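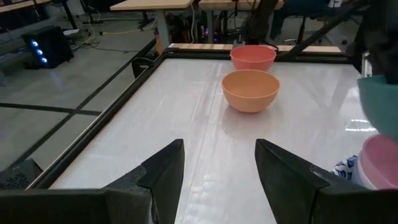 Welcher Greifer räumt Geschirr am besten ab? Im Vergleich bei Tisetti liegt bislang der schmale Fingergreifer von Marinho vorn, allerdings mit einem Abstand, für den man keinen Sekt öffnet.

Seit Oktober lässt das Unternehmen zwei Fingersätze gegeneinander antreten: den von Marinho und einen breiteren von Cotov. Aufgabe ist das Stapeln von Schalen und Tellern, also das, was in Wohngemeinschaften traditionell zu Grundsatzdebatten führt. Von 3243 Griffversuchen entfielen 1036 auf Schalen, der Rest auf Teller, Tücher und allerlei Kleinkram. Gezählt wird nur, was nach dem Loslassen stehen bleibt. Diese Regel war anfangs umstritten, vor allem bei den Freunden des breiteren Fingers.

Der hat seine Stärken bei Stoff. Gefaltete Tücher fasst er sicher, auch wenn sie zwischen zwei Lagen Geschirr klemmen. 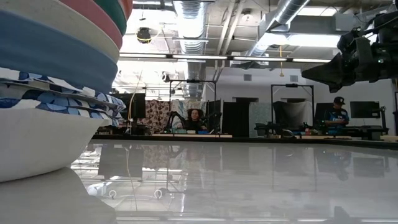 Am Schalenrand dagegen rutscht er gern ab, und zwar mit einer Gelassenheit, die man sich im Berufsverkehr wünschen würde. 317 Fehlgriffe an Schalen gehen auf sein Konto, beim Konkurrenten sind es 202. Cotov hat inzwischen weichere Beläge angekündigt. Marinho hat gar nichts angekündigt und verweist auf die Tabelle.

Ein zweites Thema ist die glänzende Tischauflage. Spiegelungen machen der Bildauswertung zu schaffen, und die Steuerung von Fleluleck hielt einen Lichtreflex schon mehrfach für einen lohnenden Gegenstand. Der Arm griff dann beherzt zu – ins Leere, dafür mit tadelloser Bahnplanung. Eine matte Auflage ist bestellt. Bis sie kommt, wird auf der alten weitergetestet, denn auch Küchen glänzen gelegentlich.

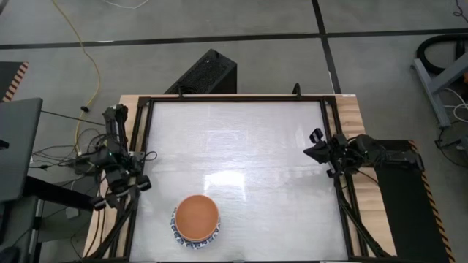
## So geht es weiter

In der nächsten Runde bekommen beide Fingersätze dieselben Startpositionen und denselben Kraftgrenzwert. Die Ergebnisse will Tisetti im Frühjahr vorlegen.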